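An afternoon at the Kurkska open day

I went along to the Kurkska open day in October, mostly because my cousin had a spare ticket and I'd never stood next to a working robot before. It's held in the old Drirnau mill, up 42 steps (no lift yet, so wear sensible shoes!) and there were demonstrations in every room from ten o'clock until four. I missed the start, naturally - the bus from Quinlan was late and then I got talking in the tea queue.

Our guide was Sinéad Ó Dálaigh, who has worked there since it was one room and a kettle. She took us round in groups of 20 and let everybody ask whatever they liked, even the man who wanted to know if a robot could do his ironing. She said to come back next year.

I'd expected big factory machines behind fences, and there is one of those downstairs, but the bit I loved was upstairs where they practise with ordinary household things. I could have stayed there all day, and very nearly did.

The bedroom corner

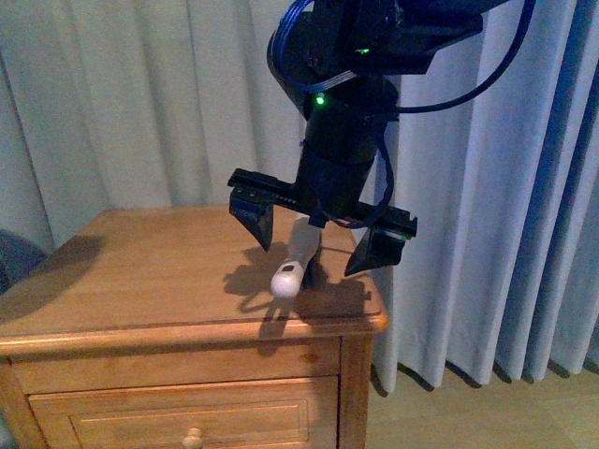
Fingers wide open over the white handle on the nightstand. I love the two little green lights, and that great loop of black cable against the curtains!

Getting there next time

The 712 bus stops at the bottom of the lane. Parking is in the field behind the mill and it fills up early - I'd get there before ten. Tea and a bun from the Nitness van came to less than I'd expected, and the lemon ones go first.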